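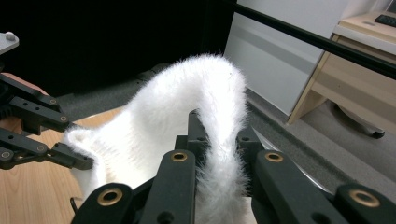 Ticket 206, Soft goods handling rules
Status: open, waiting for reply from Boline
Reported by: Stefaniia Yatsenko

I ask for a clarification of rule 11 in the Utus handling standard, the one about slack. The rule says the material between two grippers must "hang freely" and must not be pulled. With the white fluffy strip we have the opposite case: it stands up in a tall arch, higher than both grippers, and on the right side it goes down twisted between the fingers. It is not pulled, but it is also not hanging. My colleague marked it as a fail, I marked it as a pass. Both of us read the same sentence.

Update 1, 14:20
Checked the older Notent version of the rule. There the limit is only for tension, and an arch is allowed if no finger joint is covered by material. I think this wording is clearer.

Update 2
Bondarchuk answered that twist should be judged separately, under rule 15. I agree, but rule 15 speaks only about cable and rope. Please add fabric to it, also fabric with long fibres.

Until it is decided we do this:
Arch without tension: pass, write "arch" in the comment.
Twist near the fingers: do not fail, set the colour flag to yellow.
Fibres inside a hinge: stop, open the fingers, clean, start again.

Please do not close the ticket before the new text is in the standard.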